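4.2 Divided boxes and desk tidiness

It is often claimed that a box with dividers keeps a desk tidier than an open tray. We are not convinced. Jeon's survey of 86 desks found less clutter where such boxes were in use, but people who buy a divided box may well be tidy to begin with. Our own trial ran for eight weeks at the Brolatside office and gave a weaker result: small items went back into their compartments in the first fortnight, and after that they were left beside the box as often as in it. Mkhize (personal communication, 29 July 2019) reports the same at Jamine.

Cardboard raises a further doubt. It is cheap and easy to cut, yet corners tear, and a worn box may be replaced before any habit has formed — a cost that earlier studies leave out. Figure 4 shows a cardboard box with crossed dividers on a desk that was in use, with other items lying outside it.

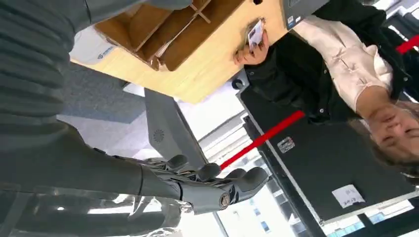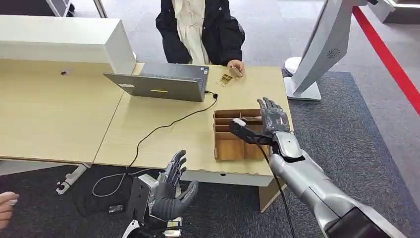

Figure 4. Open cardboard box with dividers on a light wood desk, a person seated at the desk in the second view.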